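The regional police service in Treltavico has closed its public inquiry line on the Hudia ferry terminal fire after receiving 1,578 calls. In an interview, the service's spokesperson said 567 of them had been passed to investigators.

"Two people remain in custody, and neither has been charged," the spokesperson said. "We expect to make a further statement in November."

Asked about the evacuation, the spokesperson confirmed that 732 passengers left by the Bianchini Street exit - the only one open at that hour. "The terminal operator has given us its door records. We are still reading them."

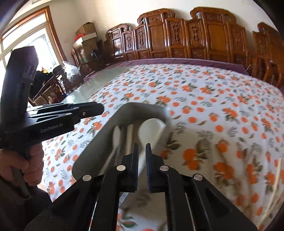 The service would not discuss the cause of the fire. "The laboratory in Trendel has the samples, and its report will go to the prosecutor first," the spokesperson said.

Last updated: 4:40 p.m.

Contact the newsroom | Copyright Treltavico Courier | Back to top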